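# The Coffee Corner – A Small Gallery

15 August 2019

I have wanted to put this page together since March, and I kept putting it off because there was always one more thing to move. Well, the coffee corner is never going to be completely finished, so here it is anyway! It is my favorite part of the whole place. I love the kitchen too, and I'm very fond of the big shelf in the hall, but if you gave me one table and told me to be happy with it, I would pick this one.

A bit of background for those who haven't followed the earlier pages. We used to make coffee on the counter by the stove, squeezed in between the bread box and the kettle, and every cup meant shuffling three other things out of the way. Edith Usuga (she has been my partner in all of these room projects, and she has a far better eye than I do) said that coffee deserved its own table. She was so right. We cleared a spot, gave everything on the table plenty of elbow room, and I have been grinning at it every morning since.

## Before the machine came in

The first job was choosing the spot. We tried 4 places before we settled, and one of them was a disaster – the sun came straight in at breakfast time and you had to squint at your own cup. The place we picked gets good light and there's an outlet within easy reach. No extension cord running across the floor! I can't tell you how happy that makes me.

Edith wanted a darker top at first. She had a sample board from Levton that she carried from room to room for a week, holding it up against walls and cabinets, and it really was a lovely dark brown. In the end we both kept coming back to the light, honey-colored wood grain. It's warm, it's cheerful, and it makes a white appliance look terrific. The Levton board is now a very nice thing to put hot pans on.

## On the table

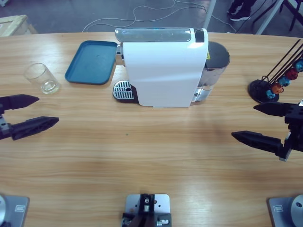 White machine in the middle, clear tumbler and teal-blue tray to the left, and capsules over on the right in blue, orange, light blue, red and turquoise. I just love those colors on the black rods!
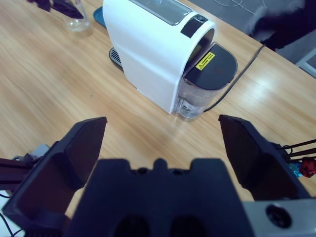 The water tank end, with the clear tank under its dark lid and the yellow caution sticker on top.

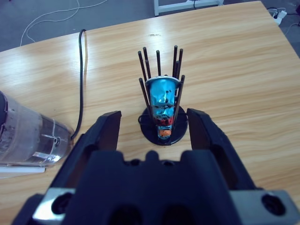 My favorite little object on the table – the black stand with its ring of thin rods, and that shiny blue against the wood grain.

## Things we love about it

The stand gets the most comments, so let me start there. Our capsules used to live in a paper bag in the drawer, and you'd reach in and hope for the best. Having them out in the open has made us much better at noticing when we're low on something. Edith's favorite comes from Saithong, a small roaster we both got hooked on during a trip, and mine changes every few weeks. Right now it's a dark one from Javel with a lot of chocolate in it. Yum.

I also like being able to walk up to a coffee machine from more than one side. On the old counter it was jammed against the wall and filling the water was a two-handed wrestling match. A table with space around the machine sounds like a luxury, but it takes less room than you'd think, and wiping down the top takes a minute.

The tray was a late addition. We wanted one spot of strong color low on the table, and teal won over mustard after a long and very enjoyable argument. It's a catchall, mostly. Spoons land there, and sugar packets, and now and then somebody's keys. I wash it with the cups.

As for glass instead of mugs, that's me. I like to see the coffee! Edith thinks I'm silly and brings her own mug from the kitchen.

## A few notes if you're doing your own

Start with the outlet and work outward. We did it the other way on our first try (picked the prettiest wall, then went looking for power) and had to begin all over again.

Leave more empty tabletop than you think you need. There will be a cup, then a second cup, then a plate with a cookie on it, and before long you'll be grateful for every inch.

Keep the colors in the small things. Capsules, a tray, a dish towel – they can all be swapped on a whim. The towels we use are from Wastunent, in a plain gray stripe, and I bought 4 because I know myself and I know how I am with coffee. A full wash and fold of those is my Sunday-morning sort of chore even when it isn't a weekend, if that makes sense.

Give yourself 15 minutes with everything in place before you decide you hate it. I moved the stand from one side to the other and back again in that time, and I liked it best where it had been to begin with.

## Coming up

The next gallery will be the reading nook, which is further along than I expected. The chair is in, the lamp is on order, and Edith has strong opinions about the rug. After that I'd like to go back to the hall shelf and show how it looks with books on it, now that we've finally unpacked the last of the boxes. There's also a drawer full of old coffee spoons I've been meaning to polish, and I may sneak a few of those in as well.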